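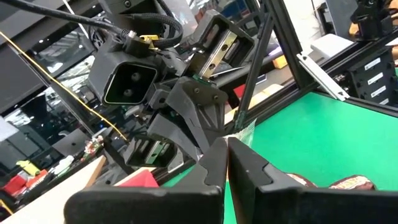

Step 3: Check both arms before you pick anything up

By this point in the Grilcombe club guide you should have both arms mounted and talking to the Zirbridge controller. Keep the power off for the first part of this step.

Look at each wrist in turn. Push every cable connector home and make sure the cables have enough slack for a full turn of the wrist. Wipe the camera lenses with a dry cloth. Slide the fingers along their rails by hand. If they catch, go back to Step 2 and loosen the bracket bolts a little.

Switch on, open the Justik panel and set the finger speed to 43. Close each gripper on nothing. The tips should meet evenly. If one side arrives first, run the centring routine again.

Step 4: Practise on a pile

Tip some wrapped sweets onto the green table and leave them as they fall. Bags are harder than blocks: they crease, slide and reflect the light. Bring one arm in from each side and keep both grippers above the pile until you have chosen a bag.

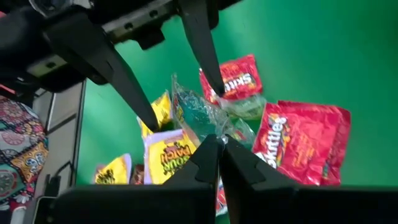

Gripper fingers at the pile, with the Skittles and Sour Patch Kids bags on the green table.

Go for a bag lying on top. Close slowly, lift straight up and wait 2 seconds before moving sideways. If the bag slips, open fully and start again from above.

Save each try in the Siregar folder before resetting the pile.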